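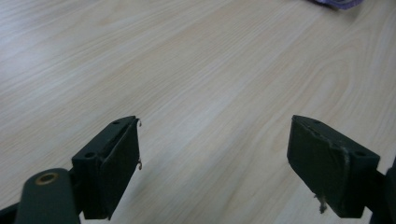 The two finger pads of a hand-held gripper, open above the tabletop.

Teaching by Hand: An Interview with Tsion Gidey of Inholm
Posted 11/17/25

Inholm runs a demonstration program in which people perform household tasks with instrumented grippers so that robot arms can later be trained on the recordings. The current series, known inside the company as Manalastas, concerns cloth. Tsion Gidey has directed the program since its first season. She spoke with Alper Yalçınkaya for the Inholm newsletter in October, at the end of a recording block.

Ms. Gidey came to the work from physical therapy, where she spent several years measuring how patients recover the use of their hands. She regards the two fields as closely related. "In both cases you are watching a hand do something ordinary and asking what it knows," she said. "People are poor at explaining how they pick up a towel. They are very good at doing it."

Asked why the program chose cloth over rigid objects, she replied that customers had requested it. Earlier series dealt with cups and boxes, and the resulting policies performed well enough to be handed over to Fosilex, the partner firm that integrates the arms. Fabric had been set aside twice as too difficult. "A cup has one shape. A cloth has a new shape every time you touch it, and the person teaching has to accept that no two demonstrations will match." 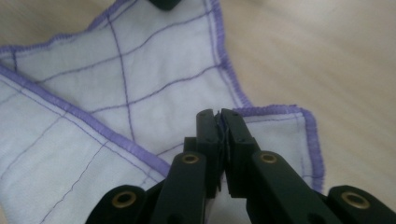

A fold of cloth held between the fingertips.

The conversation turned to technique. New demonstrators, according to Ms. Gidey, tend to grasp too much material. They are asked to take a small fold close to a hem and to keep the wrist quiet while the fingers close. Training lasts 3 days, and the first is spent entirely on opening and closing the gripper at a steady pace.

"We slow everyone down at the start," she said. "By the end of the training they have their own speed back, and we leave it alone. If the motion looks careful in an unnatural way, the robot will learn that too."

Mr. Yalçınkaya asked whether mistakes are removed from the record. Ms. Gidey said that the policy had changed. Under the first rules, any attempt with a dropped corner was deleted. The program now keeps such an attempt when the demonstrator recovers and completes the task, and marks it for the engineers.
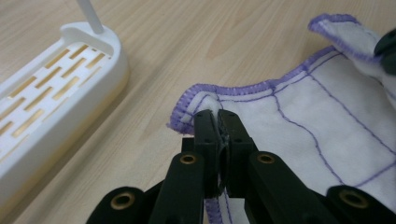 "A robot that has only seen perfect work has no idea what to do when the edge slips," she said. "I argued for keeping the recoveries for most of a year. The storage bill was the main objection."

Each demonstrator is asked for 100 accepted attempts per task. The present group has 18 members, who work in short turns with a rest between them. Ms. Gidey was firm on the subject of rest. A gripper is light when it is first picked up, she noted, and considerably heavier after an hour, and tired arms begin to cut corners in the path they take. Supervisors are instructed to end a turn early if they see the elbows drop.

She also spoke about the choice of hand-held tools over remote control. Inholm operates 2 remote stations, on which a person moves a pair of leader arms and the robot follows. These remain in use for tasks where the reach of the real arm matters. For cloth, her team found that demonstrators lost patience with the delay and began to wait for the robot between motions. "You could see the pauses in the data. With the grippers in their own hands, the pauses went away."

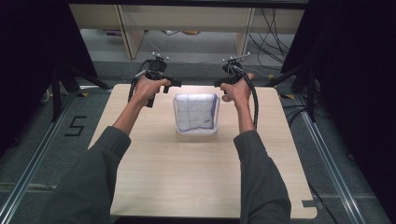

A demonstrator at the table with a gripper in each hand. The folded cloth is in the plastic container.

Two-handed work raises questions of its own. Some people lead with one side and let the other wait, while others move both together. The program does not prescribe either habit, although it records which hand the demonstrator prefers. Left-handed participants are in short supply, and Ms. Gidey would welcome more of them.

Recordings are reviewed in Clekero, the annotation software that Inholm adopted last spring. Reviewers check that the start and end of each attempt are marked correctly and that the grasp is visible. Ms. Gidey still reviews a portion herself. "I can recognize some of our people by the way they close their fingers," she said. "I doubt they know they do it."

The next series will move on to garments with sleeves. Ms. Gidey declined to give a completion date, and said that the schedule would be set once the engineers have tested the current recordings on the arms at Fosilex.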